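Section 4. Running the Drive Removal Demo for Visitors

You'll use this section on open days, school visits and any other time people come by to see the arm work on a desktop computer. If you've only ever run the cell on your own, please read it all the way through once before the doors open, even the parts you think you know. Talking and operating at the same time is harder than it looks (we have all lost our place at least once!), and a few minutes with these pages will save you a lot of fumbling.

Before visitors arrive

1. Switch on the Praltari controller and let it finish its self-check. The green lamp stays on when it's ready.

2. Open Prilero on the bench laptop and load the program called "Caddy Out, Open Day." Don't use the plain "Caddy Out" program, which runs at full speed.

3. Set the speed to 40 percent. People like to follow the fingers as they close, and at full speed the whole thing is over before the back row has found a spot to stand.

4. Check that the computer is unplugged from the wall and that its side panel is off and put away.

5. Lay the floor tape 300 mm outside the guard rail, on all open sides.

Caution: Keep the emergency stop within your own reach for the whole demo. Don't hand it to a visitor to hold, however nicely they ask. 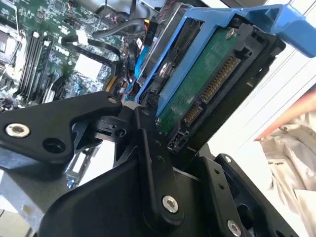

Lostilholm Robotics Club, Demonstration Team

Give your group a good long look at the wrist camera view on the big monitor once the gripper has hold of the blue caddy. It's the part people remember, and it's easy to talk over: the green circuit board on the underside of the drive, the gold contacts in the SATA connector, and the motherboard off behind it, a little out of focus. Let them ask what things are before you start telling them.

Running the demo

6. Ask everyone to step behind the tape, then press Start in Prilero.

7. When the program pauses at the grip check, look at the caddy yourself. The fingers should be clear of the wires and the cables. If you're happy with it, press Continue.

8. Wait until the arm has set the drive on the foam pad and gone back to its home position before you invite anyone closer.

Note: If message 106 comes up, the gripper has closed without reaching its set force. Press Stop, open the fingers from the laptop, and start over from step 6. Tell your visitors what you're doing while you do it. They're usually delighted to see a bit of troubleshooting.

Between groups

9. Slide the drive back into its bay by hand and push until the caddy clicks.

10. Look over the screws on the finger links. Any that have worked loose should be snugged up with the hex key from the Panasiuk tool roll, and then please put the key back in the roll.

Spare caddies are in the drawer under the laptop. We'll be ordering more in September, so leave a note in the drawer if you use one.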